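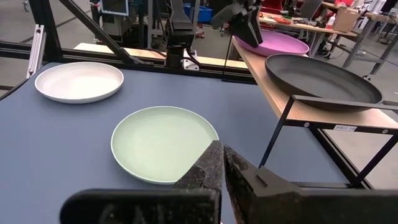 Budgeting for a second two-arm cell: speaker notes
Bollcombe site, planning session, Tue 26 February

Opening (2 minutes)

State the request first. We are asking for one additional bench cell for plate handling, to be ordered in this budget year and running by September. The existing cell stays in service. The new one copies its layout so that spare parts and fixtures can be shared.

Remind the room that the purchase price of the arms is the part everyone has already seen. Most of this talk covers the rest of the budget.

What the quote covers

Panuson quoted two arms, two grippers, mounts and controller cables. Bouazza quoted the arms and mounts only, with grippers as a separate order. The totals can't be compared until the gripper line is added to the second quote. Show both totals after that correction and leave the slide up.

Neither quote includes the table, the frame rails, the shelf or the computer. Those go under local purchases.

Items to budget separately

1. Fingertips. Treat these as consumables. They rub against rims, shelf edges and each other, and the faces wear. Plan on 4 sets a year per cell. Keep one set on the shelf at all times, as the lead time is 30 days.

2. Work surface and test pieces. Buy mats in the same color as the present one, or the vision settings have to be redone. Plates should be ordered in one batch, in several colors, dark ones included. A plate with a different rim height counts as a new part and needs its own setup time.
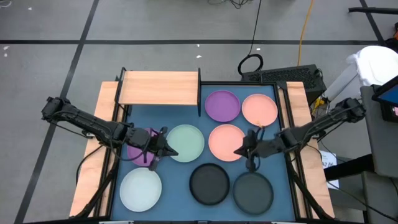 3. Cabling. The standard arm cable is too short if the computer sits on the floor behind the table. Price the longer version, plus clips and strain relief. Over 300 dollars was spent on cable replacements last year, all of it unplanned.

4. Floor space. Measure from the outer joint housings. The arm bases sit outside the working area, and a drawing that shows only the tabletop will understate the footprint. Allow a walkway behind the cell as well.

Service and downtime

Vonix offers a yearly service contract that covers joints and controllers but excludes grippers. Recommend taking it for the new cell only – the older arms would need an inspection first, at our cost. 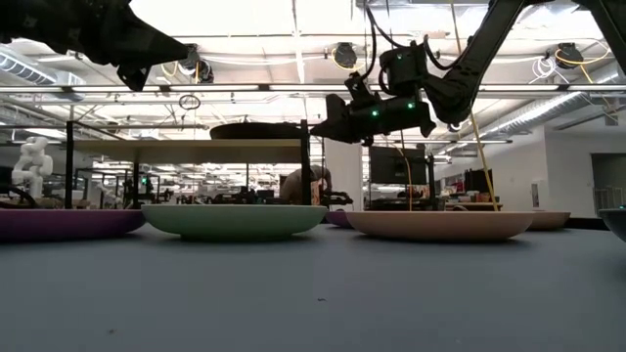
The contract also requires that a technician can reach both arms without moving the table. Check this against the floor plan before signing. If the cell has to be shifted later, the move and the recalibration are billed by the hour.

Decision needed

Approval of the corrected quote, the local purchases and the service contract as one package. If the package is split, fund the fingertips and cabling with the arms. Shelf and spare mats can wait for the next order.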